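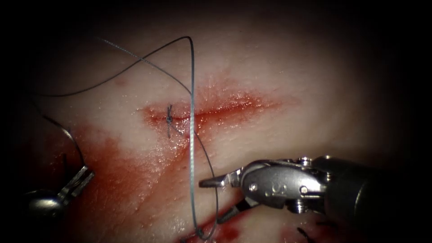 A tied stitch at the left end of the upper incision, with the suture thread looped across the tissue pad.

The Ziranow laboratory is pleased to report on the suturing collection carried out under the Plinik project. This thread sets out what is being gathered, how it is labelled and who may apply to use it. 1/8

The aim is a set of 1000 recorded stitches, each performed by a trained operator at the console. As of February 14, 2018, 461 have been accepted. 2/8

Each example begins when the needle is first picked up and ends when the thread tails are cut. Joint positions, jaw angles and all camera views are stored on a common clock. 3/8

Operators are asked to work at their usual pace. Dropped needles, second attempts and slack knots are kept in the set and marked as such. A learning system shown only clean work has little to draw on when a grasp fails. 4/8

Thread handling remains the hardest part to label. A loose loop may cross the wound, the knot and both instruments within a few seconds, and our two annotators do not always agree on where one step ends and the next begins. 5/8
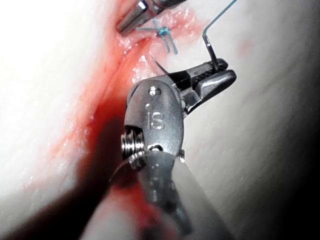

Wrist view: curved needle held in the jaws, blue thread running up from it, tied knot to the left.

The wrist view was added in February at the suggestion of Charoen Thongdee, who leads annotation. It gives a closer record of how the needle sits in the jaws. Labelling time has risen to roughly 30 minutes per stitch as a result. 6/8

Disputed labels are passed to Marisol Paucar for a final decision. Her notes are stored with the recording, so that later users may see why a boundary was moved. The labelling tool, Zamis, now shows these notes beside the timeline. 7/8

University groups may request the first part of the set by writing to the Plinik project office. Applications should name one responsible researcher and state the intended use. Please allow 5 working days for a reply. 8/8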